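Sorting small foam pieces on the worktop
Ovidiu Radu, 2023-08-05

Foam blocks and offcuts get everywhere once they are out of the bag. They roll off a bare table, pick up grit from the floor and end up under the sofa. Ten minutes of setting up saves a lot of crawling about.

Put down a sheet of brown paper first and tape the corners. Foam grips paper better than a slick tabletop, and bits of glue and fluff can be folded up in it afterwards.

Use shallow bins, one at each side, and keep the pieces between them. I buy plain ones from Haver. Don't fill them past the rim.

Wash foam in lukewarm water with a drop of washing-up liquid, squeeze, and leave it on a rack overnight. Never put it on a radiator.

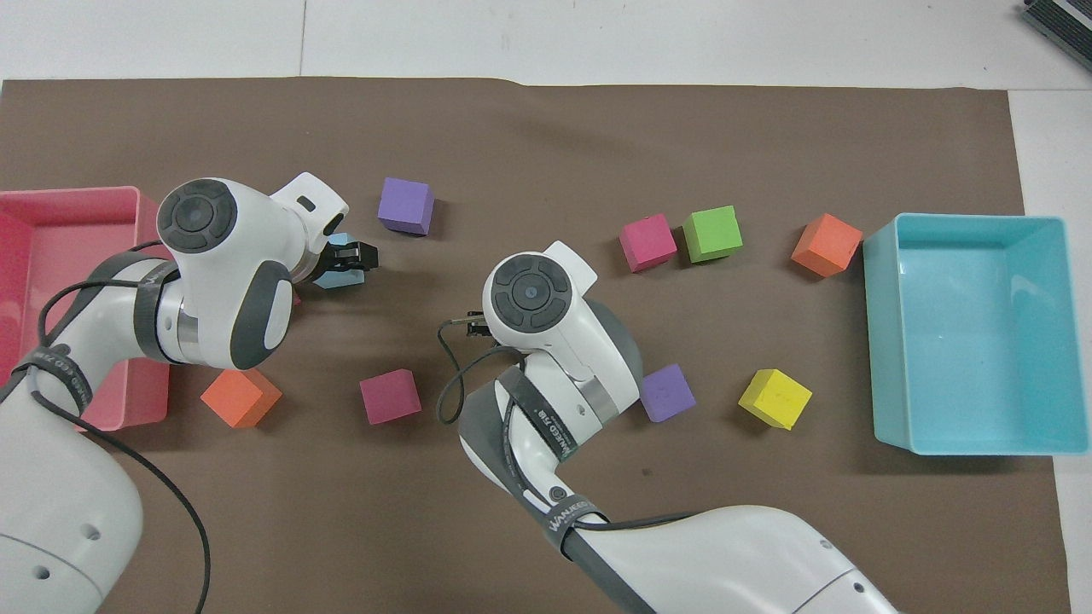
Reading time: 4 min

Bins in two colours are easier to sort into than a matching pair. Pink and pale blue show up well on brown paper. Pick foam up by its sides with a light pinch, as hard squeezing leaves dents in the cheaper sort.

Filed under: Craft table, Storage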